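Handgreifer Brallar im Test: Zwei Monate am Packtisch

Ausprobiert bei Hinrichs, Abteilung Kleinversand

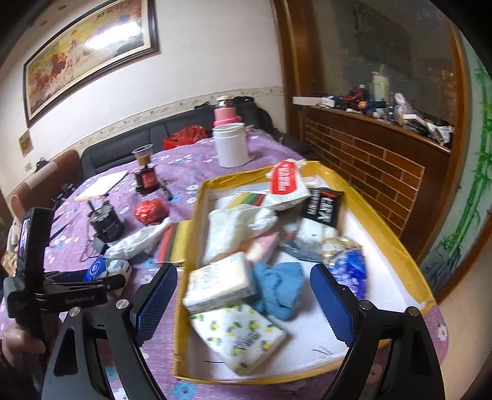 Der Hersteller Ondale verspricht, dass man mit dem Brallar Handgriffe aufzeichnet und die Anlage sie später übernimmt. Gekauft haben wir 2 Stück, dazu die Software Nonwood.

Taschentücher, Tüten, gefaltete Stoffe: Weiche Ware ist undankbar. Die blauen, strukturierten Backen fassen Päckchen ordentlich, bei dünnen Folienbeuteln muss man oft nachsetzen. Eine geübte Kollegin schafft von Hand 90 Teile in der Stunde, mit dem Greifer kam sie auf 80, und das erst nach 10 Schichten. Abends klagte sie über das Handgelenk.

Mich stört etwas anderes. Wer packt, liefert jetzt nebenbei die Vorlage für die Maschine, zum selben Lohn. Im Prospekt heißt das »Entlastung«. Im März fragten wir nach, was aus den Stellen wird, und bekamen eine Broschüre.

Verarbeitung gut, Anleitung dürftig, Ersatzbacken teuer. Nonwood stürzte am Montag nach dem Update wieder ab.

Zwei von fünf Sternen. Für die Frühschicht würde ich ihn nicht noch einmal bestellen.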